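The letter that got me in trouble was 83 words long, and I wrote it on a lunch break.

I should say I was the opinion editor of the Pondar Ledger at the time, which sounds grander than it was. I had a desk by the copier and a mug that said Prondico on it, left over from some company picnic before I got there. My job was to pick which letters ran. The Ledger had a circulation of 1253, and I'm pretty sure every last one of those people had my home number by the end of that July.

What happened was that the Fülöp Playhouse put on a comedy about a preacher. It was a dumb comedy – I laughed twice, and one of those was at a sneeze. But the preacher wore a robe that looked a whole lot like the robes at the Clilska Street church, and the church folks wanted it shut down. The mayor wanted it shut down too, mostly because his mother went to Clilska Street. So I wrote a little note under my own name saying that a town that can cancel a bad play can cancel a good one, and I'd rather sit through the bad one again.

By dinner I had five messages on the machine. One of them was just breathing, then somebody saying "shame," then the sound of a dog. My sister called to ask if I'd lost my mind. I told her I'd let her know!

The next morning I went in early, figuring I'd beat the crowd, and there was already a stack of mail on my chair (hand delivered, no stamps). I read all of it. Some of it was mean and some of it was just sad, and one was a casserole recipe with a Bible verse on the back, and I still don't know how to take that.
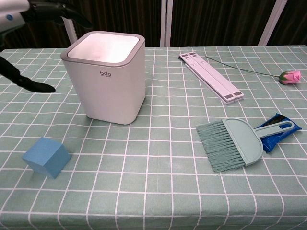
Nusrat Wickramasinghe wrote that I had the principle right and the people wrong. It went on for two pages in blue ink. The folks at Clilska Street weren't scared of a play, the letter said, they were tired of being the only church in town anybody ever wrote a play about, and had I thought of asking them before I put it in the paper?

I hadn't. I'd like to tell you I had.

So I ran the letter, all two pages, top of the section. My publisher had a fit over the length. Then I walked over to the church office and stood there like a kid who'd broken a window, and a lady I'd never met gave me a folding chair and let me have it for almost an hour. I took notes. She made me read them back to her, and she fixed my spelling of "Leviticus."

The play ran its whole three weeks. The mayor quit fussing once his mother bought a ticket. She sat in the front row with her purse on her lap and told everyone afterward that the robe was the wrong color.

I never changed my mind about the 83 words, and I told the lady at the church so. She said fine, she hadn't changed hers either, and was I going to fold up that chair or just leave it there?

I folded it up. It pinched my thumb pretty good.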